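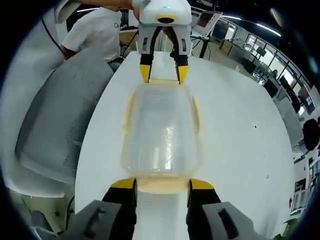
3. What we mean by a closed box

I should say up front that I came to this project as somebody who has fought with lunch containers for most of my adult life, so I had opinions before I had data. Rocío Pacheco, my co-author, had fewer opinions and a better spreadsheet. Between us we settled on a plain rule: a snap-lock box counts as closed when every clip has clicked and the lid doesn't lift under a fingertip. That's it!

We went back and forth on the clips for weeks. People in our survey (239 of them answered) almost all close a box the same way, pressing one clip, then turning the box and pressing the next. A few push down the middle of the lid first and only then go for the clips, which I'd never thought of doing and now do every single day. We wrote both habits down as separate strategies, "turn" and "press," and kept the names even after Thoa Trương told us they sounded like a coffee maker.

Clip shape matters more than I expected. A broad flap gives you plenty to push on, while a narrow one wants a fingernail. Clips on the short ends are also easier to reach from both sides of a table, and for that reason we lay the box lengthwise between the two ends in our sessions, as in Figure 2. We left the table mostly clear and used a plastic container with a see-through lid, so a badly seated edge has at least a chance of being noticed.

Figure 2. Snap-lock container lying lengthwise on the white table, with a potted plant farther back.
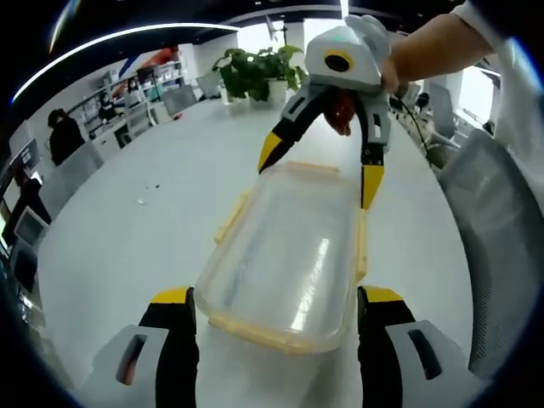
3.1 Sizes and contents

Capacity was the other thing we argued over. We picked 500 ml as our standard size in the written guide, mainly so that readers could find something similar in their own cupboards. Boxes were scored empty, and then again with dry rice up to 2 cm below the rim. Rice is kind of a pain, by the way, because one grain under the lid will hold a corner up and you'll blame the clip. We threw out 22 trials for exactly that and kept a note of each one in the appendix.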